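Living With Hard Water in Flurilthorpe

July 26, 2025

The water in Flurilthorpe comes out of limestone, and it brings some of the limestone with it. New residents usually notice within the first month. The kettle gets a white crust on the bottom. Towels dry stiff. Soap doesn't lather the way it did at the last place, and glasses come out of the dishwasher cloudy even when they are clean.

None of it is dangerous. Hard water is water that has picked up calcium and magnesium on its way through rock, and both are ordinary parts of what people eat and drink. When the water is heated or left to dry, the minerals stay behind. Inside a pipe or a water heater that buildup is called scale. On a faucet it is a chalky ring, and most people in town just call it the white stuff.

The town has drawn from the Brivudier wells for 40 years. Before that, most houses on the low side of town took their water from the reservoir, which was fed by streams and was a good deal softer. People who grew up there still bring it up.
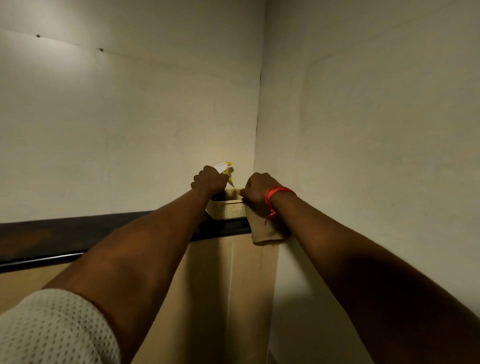 My mother never owned a bottle of descaler until they switched us over to the wells, wrote one reader who answered our request for memories of the reservoir. She washed everything with plain soap and a little vinegar, and her coffee pot lasted until she moved out of the house.

The reservoir silted up and was closed, and the wells have been steady through dry summers that emptied creeks all over the county. Flurilthorpe has not had a watering ban in 20 years. When the subject of hardness comes up at town meetings, and it does most years, the answer is usually some version of that. The supply is reliable, it needs little treatment, and softening it for everyone would mean building a plant that would have to be paid for through the water bill.

So the job falls to households. The plumbing firm Vigfúsdóttir, on the north side of town, does a steady trade in water heaters that have filled up with sediment. Scale settles at the bottom of a gas heater's tank, right above the burner, and the burner then has to heat the mineral layer before it heats the water. The tank starts to rumble or pop. The firm recommends draining a few buckets from the valve at the base twice a year and doing a full flush in August, when the incoming water is warm and the heater has less work to do. Most customers call after the rumbling has already started.

Electric heaters have a different problem. The scale forms on the heating elements themselves, and a coated element runs hotter than it should until it burns out. Replacing one is a modest job if the element can be pulled out. In a badly neglected tank it can be too swollen with scale to fit back through its own opening.

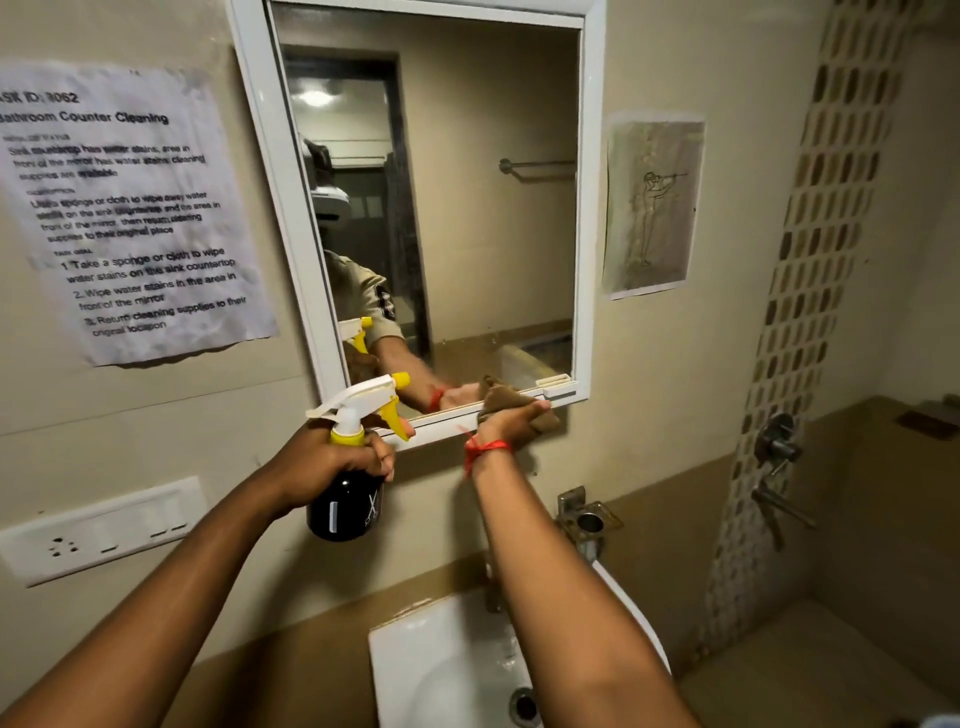
A softener takes care of most of this before the water reaches the heater. The usual kind has a tank of resin beads that trade sodium for the calcium and magnesium. Every few days the unit rinses the beads with salt water and sends the minerals down the drain. Someone has to keep the salt topped up. The unit also needs floor space near the main, a drain, and an outlet, and in the older row houses there is often no spot that has all of them.

The Emetora, a compact model sold for small homes, has become a common sight under stairs and in hall closets here. It takes 2 bags of salt at a time, and a household of 4 can expect to refill it every other month. It costs less than a full-size unit, but it regenerates more often and uses more water doing it. Owners we spoke with liked the water and disliked hauling the salt.

Softened water takes some getting used to. It can feel slippery in the shower, as though the soap hasn't rinsed off. It calls for much less detergent, and people who keep pouring the old amount end up with suds on the laundry room floor. Many installers leave the kitchen cold tap on the hard line for drinking and for house plants, which do poorly with the added sodium.

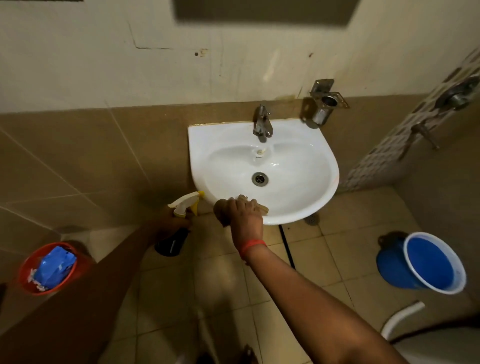 Renters have fewer choices. They can't cut into the main, and a landlord who doesn't pay for the hot water has little reason to. A filter pitcher with the right cartridge will keep a kettle fairly clear. Shower filters are widely sold, but most are made to remove chlorine and do very little about hardness, so it pays to read the box.

Otherwise it comes down to acid. White vinegar dissolves scale, and so does citric acid, which is sold as a powder in the canning aisle and has less of a smell. Either one can be boiled in a kettle or soaked into a rag and wrapped around a showerhead. Keep both off marble and other natural stone, which is made of much the same material as the scale. Never mix either with bleach.

The hardware store on the square keeps a basket of free test strips by the register. Dip one in a glass from the kitchen tap, wait for the color to settle, and match it to the chart on the packet. In Flurilthorpe it will usually be the darkest square.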